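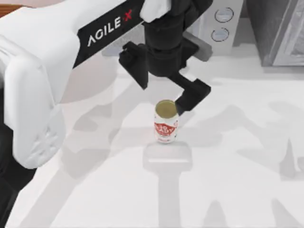 Cleaning and storing empty cans and jars in a small kitchen

Updated 09/10/2017

In our apartment in Findale the kitchen is narrow, and for a long time the empty cans stood in a bag behind the door and smelled. My wife did not like it and she was right. After some years we have a way of doing it which works for us, and I write it down for other people who have a small kitchen too.

Rinse right after you empty it. A drink can needs only a little water, swirl it two times and pour it out. If you wait until the next day the sugar gets sticky and the ants will find it before you do. I use the water that is left from washing the dishes, it is good enough for this.

Let the cans drain upside down. I put an old oven rack over the sink for the night. In the morning they go in the box.

Food cans have a sharp lid. Push the lid inside the can and press the top a little together with your hand in a thick glove, so the lid cannot fall out. My neighbor Siyabonga Gumede cut his thumb badly in May when he pressed down a full trash bag, and he had to stay home from work.

Labels on glass jars. Fill the jar with hot water, close it, and stand it in a bowl of hot water with one spoon of baking soda. Wait 55 minutes, I usually do the ironing in this time. The paper comes off with the fingers. For the glue that stays, rub in some cooking oil and leave it for an hour, then wash with dish soap. Nail polish remover is faster but the smell stays in the kitchen, and I don't like it near food.

Smell in the lid. Tomato sauce and pickles are the worst. Put the lids in the sun on the window sill for two days. Vinegar helps a little, but with pickles it does not help at all, of course.

Which jars to keep. We keep only the ones of 300 and 400 ml, with the same size of lid. Before, I kept every jar and could never find the right lid for it. The small ones are for spices and the bigger ones for rice, lentils and buttons (the buttons are not in the kitchen).

Dry the jar completely before you put flour or sugar in it. Ten minutes in the oven at the lowest heat, without the lid, and then let it cool with the door open. Do not put it on a cold stone counter when it is hot. I lost two good jars like this.

The box. Ours is a plastic one from Brelov with a lid, it stands under the sink. Put a folded newspaper on the bottom and change it every time you empty the box. If the box smells anyway, wash it with warm water and a little vinegar and leave it outside until evening.

Next page: how to get wax out of a tablecloth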